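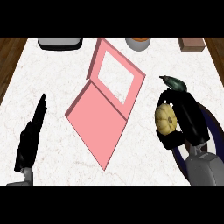 Edivaldo Araújo wants to know whether the letterbox padding goes in before or after the resize, and I'd start there too, but let me put the whole problem down.

I train a bimanual policy in the Collholm sim. The task is to put the produce in the pink box and shut the lid. At 100 demos it packs fine. When I load the same checkpoint through the Plineo runner, the right hand picks up and then hovers beside the box. It never opens. Same seed, same scene file, 26 steps per chunk. The left arm sits there as it should until the lid stage. Has anyone seen this?

Furero
Check your action normalization. The runner recomputes min and max from whatever dataset folder it finds. If yours points at a short folder, the hand joints get squashed and "open" comes out as "slightly less closed". Copy the stats file from training next to the checkpoint and set recompute_stats to false. I lost 2 days to this in November.

K. Enriquez
Try more demos. I have 88 for a similar task and it's ok.

Edivaldo Araújo
On the padding: training pads top and bottom first, then resizes. The runner does the resize first, so the picture gets stretched if your camera isn't square. Fix the stats first like Furero wrote, then dump one input from each side and diff them. If they don't match to the pixel, swap the two lines in the preprocess config and run again with the same seed.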